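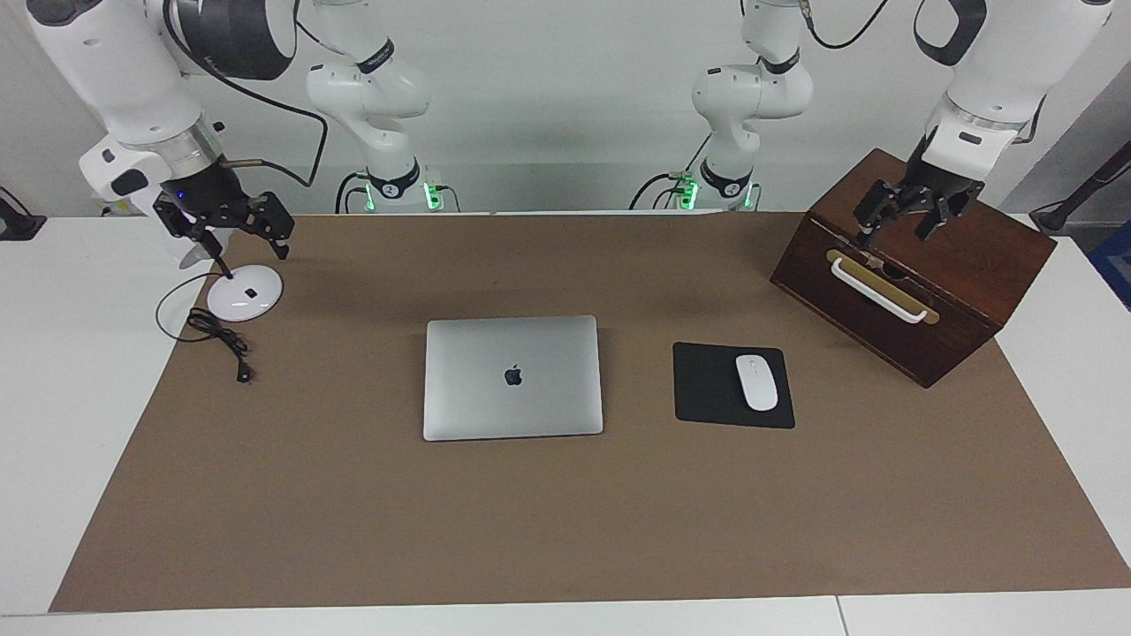 A paper petition to Clemora District Council is accepted or rejected on its sheets, and most rejected petitions fail at the assembly stage, after the signatures are already collected. The steps below cover the full process, from the wording of the request to the receipt from the clerk's office. Assembly needs one large flat surface. A white tabletop with a big sheet of brown paper laid over most of it works well: white petition sheets show up clearly against the brown, and a sheet that has slid out of its stack is easy to find. Two people can assemble a full petition in an afternoon if the sheets were numbered correctly at the start.

Last revised 24/07/2020. Applies to ward petitions only. District-wide petitions use a different form and a different threshold.

## Before you start

You need the following:

- the current ward register, available for inspection at the council office
- the blank petition sheet (Form P3), one master copy
- a named lead petitioner who is on the register for the ward
- a named deputy, also on the register
- a ledger or spreadsheet for sheet numbers

The threshold is 20 percent of registered electors in the ward. Clavon ward has 4,000 electors, so a Clavon petition needs 800 valid signatures. Check the number for your own ward with the clerk on the day you begin. The figure that applies is the one in force when the petition is opened, and the clerk will write it on your master copy and stamp it.

## Step 1: Write the request

The request is the block of text printed at the top of every sheet. It must ask the council to do one thing that the council has the power to do. "Restore the evening bus to Indach" was refused last year; the bus service is not run by the council. "Write to the bus operator asking it to restore the evening service to Indach" was accepted.

Keep to this pattern:

1. "We, the undersigned electors of [ward], ask the council to..."
2. One verb. Build, repair, close, publish, write to, hold a vote on.
3. The place or document affected, by its full name.
4. A date, if timing matters.

Leave out the reasons. They go in the cover letter. A request that contains an argument can be challenged by any councilor who disputes the facts in it, and the challenge stops the clock on the whole petition.

Send the draft wording to the clerk before printing. Donal Daly in the clerk's office reads drafts by email and usually replies within the week. His reply is advice and does not bind the council, but attach a copy to the petition anyway.

## Step 2: Print and number the sheets

Each sheet holds 20 signatures. Forty full sheets would reach 800 exactly, which leaves no margin. Print at least a quarter more than the minimum.

Number every sheet in the top right corner before it leaves your hands. Do not number them as they come back. The clerk looks for an unbroken run, and a gap has to be explained in writing. If a sheet is lost or spoiled, enter it in the ledger as "void" with the date and the name of the person who had it.

The full request must appear on every sheet. A sheet with a shortened version is rejected along with all the names on it. Print on one side only.

## Step 3: Collect signatures

Each collector signs the foot of the sheet to say that the signatures were made in his or her presence. This means sheets cannot be left on a shop counter. The Mac Mathúna petition on parking lost 11 sheets that way, all of them left at a checkout over a weekend.

Every line needs:

- printed name
- address as it appears on the register
- signature
- date

Ditto marks are not accepted in any column, including the date. Neither is one person signing for a household. If someone cannot sign, a mark is valid if the collector prints the name beside it and adds initials.

Collectors should carry a copy of the register for the streets they cover. Checking an address on the doorstep takes a few seconds — correcting it afterward is not allowed.

## Step 4: Assemble

1. Sort the sheets by number, lowest on top.
2. Check each sheet against the ledger and tick it off.
3. Look at the foot of each sheet for the collector's signature. Set aside any sheet without one and have the collector sign it before submission.
4. Strike out lines that you know are invalid, using a single ruled line. The name must still be readable.
5. Write the number of remaining lines in the box at the bottom left.
6. Add the boxes. Have a second person add them separately.
7. Fasten the stack with a treasury tag through the top left corner. Staples are refused; the sheets have to be separated for copying.

Do not use correction fluid anywhere on a sheet.

Duplicates are the main cause of loss at this stage. If the same elector appears twice, strike out both the second and any later entry and keep the first. Niamh Duggan's method, used for the Indach footpath petition, was to type each name into a spreadsheet sorted by address as the sheets came in. It is slow but it removes almost all the duplicates before the clerk sees them.

## Step 5: Submit

The lead petitioner or deputy must hand the petition in. Bring:

- the tagged sheets
- the stamped master copy
- a cover letter, two pages at most
- a copy of the ledger
- 3 photocopies of the first sheet

Ask for a receipt showing the total claimed, and check the figure before leaving the desk. Keep a full copy of everything. The originals are not returned.

The clerk has 15 working days to verify. If the petition falls short, you get one further period of ten working days to add signatures on new sheets, continuing the same numbering. Struck lines cannot be restored in that period.

There is no council meeting in August. A petition verified during the recess goes on the agenda for the first meeting after it, and the lead petitioner may speak to it for five minutes. Notice of who will speak has to reach the clerk two clear days before the meeting — the day of the notice and the day of the meeting are both left out when counting.

Corrections to this page: Declan Fitzgerald, Clemora ward desk. Form P3 is kept at the front counter and is not available online.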